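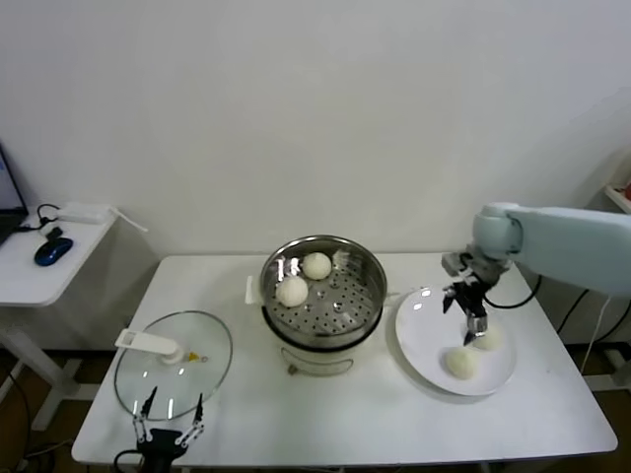 The question of reheating steamed buns has occupied this household for longer than the subject may appear to deserve. A bun that has been refrigerated overnight becomes firm at the base and dry across the top, and the microwave oven, although fast, leaves it tough within minutes of serving. For this reason the present writer adopted a small electric steamer last September and has used it for nearly all bun preparation since that time. The stainless steel basket sits in the top of the pot, and its round perforations allow steam to reach the underside of the bun directly. With two buns in the basket and two more on the plate beside it, one can see how generous the spacing is at half capacity.

Kitchen Notes > Small Appliances > Steaming

Recent Posts Pantry Appliances Reader Letters Archive

Posted in September by Marama Hinds

Readers of the earlier entry on rice will recall that the kitchen in question is of modest size and that the stove is frequently in use by other members of the family. The steamer was accordingly assigned a table of its own against the wall. This arrangement has proved satisfactory. Steam rises freely, no cabinet stands overhead to collect moisture, and the lid may be set down without first moving the mail.

The buns are purchased frozen from Vieira, a shop which stocks both the plain variety and one filled with sweet bean paste. Plain buns are preferred for the purposes of this entry. They are moved from the freezer to the refrigerator the evening before and are steamed for nine minutes, counted from the appearance of steam. Buns taken directly from the freezer require 14 minutes and are, in the opinion of this household, slightly inferior in texture. Rodica Anghel has written to recommend 19 minutes at a gentler setting. The method was attempted twice. The results were acceptable, but the skin of the bun became wrinkled on both occasions, and the shorter time has been retained.

A number of readers have also inquired about paper liners. They are useful for freshly made dough, which adheres to metal. For buns that have already been cooked, they are not considered necessary here, provided that the rack is clean and the buns are lifted promptly.
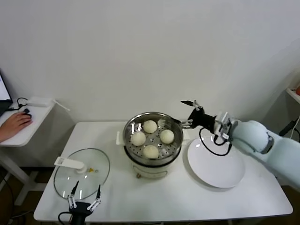
Capacity is the second matter on which correspondence has been received. The manufacturer's leaflet is silent on the point, and opinions differ. It is the practice of this kitchen to steam no more than four at once. They are set in a diamond, one toward the back, one at each side and one at the front, so that each has a portion of the perforated rack to itself. A fifth bun may be placed in the middle, but it will touch its neighbors, and buns that touch while steaming tend to tear when separated.

The lid should be lifted away from the face and the condensation allowed to run off to one side. Water that drips onto a finished bun leaves a translucent patch, which is harmless but unattractive. The serving plate should be ready before the lid is raised, and it should be dry.

After use, the basket is washed in warm water with a soft brush, particular attention being given to the small holes. The base is wiped and is never immersed. Mineral deposits are treated monthly with diluted white vinegar, left in place for 44 minutes on the first trial owing to a telephone call, and for half that time on later occasions with no difference in outcome.

The next entry will address dipping sauces, including the black vinegar preparation requested by Lachlan Pomare.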